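Separating Spelling from Placement: Notes on the Sirkel Task Planner

Filed under: planning, tooling

Since May, the greater part of my working time has been directed to Sirkel, the task planner used on the manipulation bench at Kiltovthorpe. Earlier entries on this blog dealt with calibration and with the logging format. The present entry concerns the boundary between the planner and the motion controller, and the changes made to that boundary in the second release.

The test application is word assembly. The planner receives a target word and a set of detected letter blocks, and is required to produce an ordered sequence of grasps and placements such that the finished row can be read from left to right. The application was selected for its modest hardware requirements and for the ease with which a result can be judged by a person with no background in robotics.

In the first release, the planner issued complete Cartesian goals. Each placement was expressed in the coordinate system of the work surface, computed once at the beginning of the episode and not revised thereafter. The arrangement was simple to test in simulation. On the bench it performed poorly, as a small rotation introduced when one block was released had no influence on the goal computed for the next. Errors of orientation were left in place, and the fingers were regularly sent into space already occupied by a neighbouring block.

The second release expresses each placement relative to the block before it. The planner now states only that a given letter is to stand to the right of another, with a minimum clearance for the finger that must pass between them. The controller resolves this relation against the most recent wrist camera estimate immediately before descent.

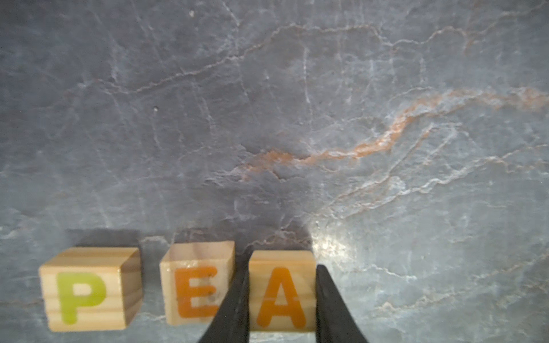 The clearance parameter has required more attention than any other. It is read from the gripper description file, and must account for the taper of the fingers as well as their thickness at the tip. A value that is too small produces contact with the adjacent block. A value that is too generous yields a row with wide and irregular spacing, which the reading check may interpret as two separate words. The default is at present 2 millimetres beyond the modelled finger width. Users with other grippers are advised to set their own value before running any of the supplied episodes.

Perception is handled by Yeh, a separate process that publishes a letter, a pose and a confidence for each block. Two matters deserve mention. First, the classifier was originally trained on synthetic renderings against plain backgrounds, and its confidence fell considerably on veined or mottled surfaces. It has been retrained on a set of 2829 labelled crops, and the colour of the printed letter is now randomized during training so that it carries no weight in the classification. Secondly, specular glare remains a source of missed detections. Yeh now reports saturated regions as unknown, where formerly it reported them as free space, and Sirkel will not schedule a placement in an unknown region without a second view.

Replanning is limited by a time budget of 900 milliseconds. Should the budget be exceeded, the controller holds its position and the planner returns the last valid partial sequence. This behaviour has been queried by colleagues who would prefer the episode to be aborted. My own view is that a held position is easier to diagnose, and the setting has been left configurable.

The regression suite, maintained under the name Pratano, comprises 21 recorded episodes which may be replayed without hardware. Each stores the detections, the issued relations and the resolved goals in one file. Contributors are asked to run the full suite before submitting any change to the relation solver, and to attach the resulting log to the request.

Several items remain outstanding. The solver does not yet recognize words containing a repeated letter when only one suitable block is in view, and will wait indefinitely for the other. The documentation for the gripper description file is also behind the code. Both are scheduled for the next minor release, together with a revised message for the clearance error, whose current wording refers to a parameter that has been removed.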